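Setting Up Your Flotuvgate Track for a Hut-to-Hut Hike

Part 2 of my Flotuvgate guide for walkers. January 30, 2020

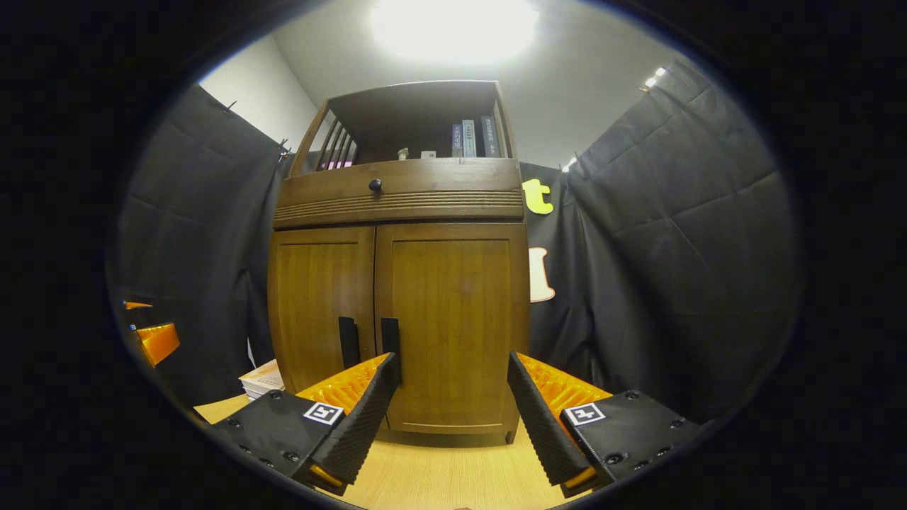 So you've got the app on your phone and you've made an account (if you haven't, go back to Part 1, it's short). Now we get to the bit I enjoy, which is turning a vague idea like "I'd love to walk the Nundadby ridge" into a track you can follow with cold fingers and a hood over your eyes. I've set up every one of my hikes this way for a few seasons, and I still come back to my own notes before a trip, so I've written them out properly.

I'm using the Nundadby ridge walk all the way through, going from the Martens hut over the top and down to the road. It takes 2 days at my pace. Bart Bosman did it in one and was no use to anybody for the rest of the week.

What you need before you start

Your phone, fully charged
Wi-Fi (the map download is big, please don't do it on mobile data!)
A paper map of the same area
The names of the huts or camps where you plan to sleep

Drawing the track

1. Open Flotuvgate and tap New Trip. Give it a name you'll recognize later. I have several called "test" and I can't bring myself to delete any of them.

2. Pick your map layer. I go for Contour over Satellite every time. Satellite looks gorgeous on the couch, but on a hillside you want to see how tightly the lines are packed.

3. Press and hold on your starting point until the green pin drops. For this walk it's the parking area below the Martens hut.

4. Tap along the trail to add points. The app snaps to known paths, and mostly it gets them right. Above the last trees on Nundadby it likes to snap to an old sheep path that wanders off to the left, so zoom in there and drag the line back onto the ridge by hand.

5. Press and hold again on your finish point and choose End Here.

6. Tap Split and choose where each day ends. The elevation profile redraws itself for each day, and this is where I usually find out that I've put all the climbing on day one. Move the split if you can. If there's only one hut, well, eat a big breakfast.

Note: Snapping is switched off wherever there's no mapped path. You'll see the line go from solid to dotted. A dotted line is just the app joining two of your taps, and it will cheerfully take you over a cliff. Check every dotted stretch against the paper map.

Setting your pace

7. Go to Trip Settings, then Pace. The default is set for somebody much fitter than me. Annelies Vandenberghe leaves hers alone and gets to the hut early — I change mine to Steady and get there when the app says I will.

8. Turn on Add Time for Climbing. With it off, the app treats uphill and flat as the same thing.

9. Type in your breaks. I put in 4 for a full day, lunch included, and I take all of them.

Saving it for offline use

10. With your trip open, tap Download. Choose Wide, not Narrow. Narrow only keeps a thin strip of map on either side of your line, and if you have to come down a different valley you'll be looking at a blank gray square (ask me how I know).

11. Wait for the check mark. The little cloud means it's still working, even if the progress bar looks full.

12. Put your phone in airplane mode, close the app completely, and open it again. Zoom right in on the start, the hut and the summit. If any of those come up blurry, delete the download and run it once more.

Caution: Downloads expire after an app update. Wouter Smits updated his in the hut parking lot last December and had to drive back down to the village to get his maps again. Update at home, then download, in that order.

Pairing a Velarix watch

You can skip this if you don't have one. I borrowed Ineke Van Dijk's for a weekend and ended up buying my own.

13. Turn on Bluetooth and hold the lower button on the watch until it buzzes.

14. In Flotuvgate, tap Devices, then Add, and pick the watch when it shows up.

15. Tap Send Trip. Long tracks get trimmed to 3,000 points, so a very wiggly route may cut a corner or two on the small screen. The full version stays on your phone.

Note: Cold weather eats batteries. I keep my phone in an inside pocket and use the watch for quick looks.

Caution: A track is somebody's idea of a route, drawn on a warm sofa. If there's snow on the ridge, or the cloud comes down and you don't like what you see, turn around. The line will still be saved when you get home.

Sharing your plan

16. Tap Share, then Trip Plan, and send it to a person who will be awake when you're due back. Add your car's license plate in the notes box along with the time they should start calling around.

17. Once you're down, tap Finish and send them a message yourself too. The app's own notice can sit in the queue for hours if the signal at the road is weak.

Part 3 covers recording while you walk, and what to do when the recording pauses itself halfway up.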